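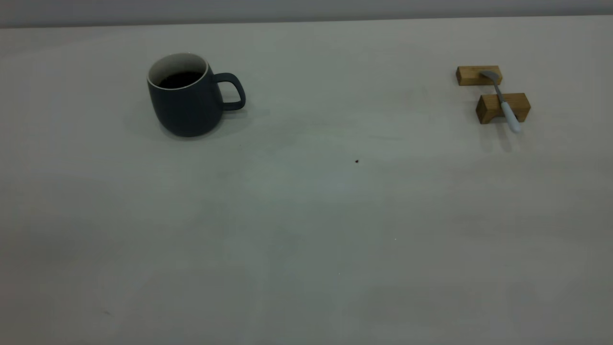

Pullby发布操作规划软件新版,“九成成功率”仍待细看

12月5日,机器人软件公司Pullby发布了操作规划软件Ellance的新版本,并随附一份测试说明。公司称,新版把视觉感知、抓取规划和轨迹控制放进同一套运行流程,在桌面取放任务中的成功率达到90%。发布材料里“通用”一词用得很勤,测试范围却窄得多。

按照说明,成绩来自125次连续试验,任务是从木架上取走一把勺子,放进盛着深色饮品的杯子里。勺子的起始位置在一定范围内变动,杯子的位置则由操作员在每一轮开始前摆好。换成别的容器、桌面再多放几样东西,或者中途有人挪动杯子,会是什么结果,说明没有给出数据。

勺子加杯子的组合看似简单,对感知软件其实不算友好。金属勺头反光,深度相机容易在这里丢点;杯口以下是深色液面,软件如果把液面当成杯底,下放高度就会算错。Pullby表示,Ellance新增的感知模块Xenos会先估计杯口的椭圆轮廓,再推算可以下放的区域,不直接依赖杯内的深度读数。思路说得通,用轮廓补深度的做法在业内也早已有之。公司没有公布Xenos单独开启和关闭时的对比,外界很难判断90%里有多少是它的功劳。

规划部分的改动更值得留意。旧版在抓取失败后会退回起始姿态,从头规划;新版允许从当前姿态局部重算,单次重规划耗时最长可达374毫秒。Pullby把这称为“实时响应”。对静止的杯勺来说,这个速度够用,放到传送带或有人同时伸手的工位上就未必。公司也承认,目前版本在重算期间会让机械臂停住等待。

成功的定义同样偏宽。说明规定,勺子的金属一端进入杯口、松开后不掉出即计为成功。液体有没有溅出、杯子有没有被碰得移位、勺柄有没有磕到杯沿,都不在评分项里。对一套以“家庭与餐饮服务”为卖点的软件而言,漏掉的恰好是用户最先会抱怨的几样。失败案例只分成“感知”和“执行”两类,没有附日志,也没有说明超时算在哪一类。

集成商Barkavo从今年3月起试用Ellance的测试版。该公司在一份简短的书面回复中说,新版的调试界面比过去好用,规划器为什么放弃某条路径,现在能在时间轴上查到;但换一台相机之后,仍要重新标定并手工调整23个参数,其中几个在文档里只有名称,没有取值建议。Barkavo没有透露自己测得的成功率,只表示暂时不会把这套软件用于无人看管的工位。

Pullby回应称,参数自动整定功能“正在开发”,没有给出时间表。公司还计划开放一部分测试场景的配置文件,供用户自行复现,但首批内容不包括Xenos的模型权重。缺了这一块,外部团队最多只能复现规划和控制部分,宣传中最醒目的那个数字仍然无从核对。

新版Ellance即日起向现有客户提供,授权价格未公布。旧版用户可以保留原有的任务脚本,不过涉及抓取姿态的接口已经改名,升级前需要逐一检查。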